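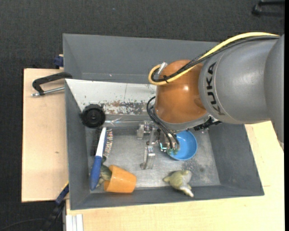

What do you do with a big grey bin when it has only a few things left in it?
Take the last things out, wipe the bottom, and decide that same day what the bin is for. If you wait, it fills up again by itself.

I write this because I am in the middle of clearing the play corner, and several of you asked how I sort. So, a small thread. I started in July and I am slower than I planned.

First rule for me: one bin on the table, never on the floor. On the floor I bend and I get tired and then I stop. On a table I can stand straight and see to the bottom. The bin must have a wide opening, otherwise you only dig.

The blue bowl. Every home has a bowl which was for the kitchen and went to the toys. I asked myself if it should go back. No - it has been a boat, a hat and a bath for dolls. It stays with the toys, and I bought another one for salad.

Small animals are the hardest. They go to the bottom of everything, under the blocks, under the books. I keep one shoe box only for animals. When the lid does not close any more, we choose which ones go to the charity shop.

The sizes of bins, because it was asked: I have two from Wellis and one older from Haltar. The Haltar one has straight walls and takes more, but the sloping walls are easier to clean in the corners. The Wellis ones cost me 11 pounds each.

For washing plastic toys I use warm water and a little washing-up liquid, nothing stronger. Then on a towel until the next morning. Soft toys go in a pillowcase in the machine, on a cool programme.

Someone recommended the label maker from Pestier. I tried it and I gave it back. A piece of tape and a thick pen do the same work for me, and the children can draw on the tape if they cannot read yet.

Tomorrow evening I do the puzzles. There is one with 456 pieces and I will not check them all. If the box is heavy enough, it goes on the shelf.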